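Notebook, table cleaning cell, Lodport canteen
22 Sep 2020

Continued from the entry before. I was at the canteen from opening until after the lunch rush, mostly to listen and not to program.

The arm now does the tables along the tiled wall: it takes away the cup, then wipes. Counter says 1,018 cups since March. The staff do not look at the counter. What they look at is the clock, because the wiping is slower than by hand and at noon people stand with their trays and wait for it.

Talked with Roswitha Schwaiger, who has the early shift. Before, two persons did tables all day. Now it is one person, and the other is moved to the dish room. She said the work is lighter for the wrists, but she misses talking with the guests. Also she is now the one who gets called when the arm stops, and this is not written in her job sheet. I promised to bring this to Jenthorpe. It should be paid time, and she should get a proper half day of training, not only my paper taped inside the cabinet door.

Other points from the staff:
They want a stop button also on the kitchen side. Agreed, order the part from Ahmadpour.
The cloths come back from laundry stiff. The arm does not feel this, but the table gets stripes.
The beep is too loud for the early hours. I turned it down to level 2.

Settings today: wait time before wiping 20 s, lift height 200 mm. I did not change the grip force. The paper cups are soft and with more force they fold at the rim, we had this already at Atbridge.

Order of work is still cup first, cloth second. Roswitha does it the other way when she is in a hurry, she holds the cup in one hand and wipes with the other. With one gripper we can not copy her.
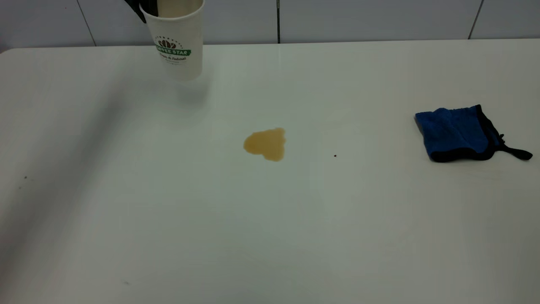
Cup lifted, coffee still on the table, blue cloth folded at the right.

The small specks are a separate question. For a guest they are also dirt, and Roswitha goes over them with her thumb. I do not know yet if the detection should care for marks of this size or if we leave them for the evening cleaning. Ask her what she prefers before I touch the threshold.

To do: write to Jenthorpe about the job sheet, softer cloths, second button.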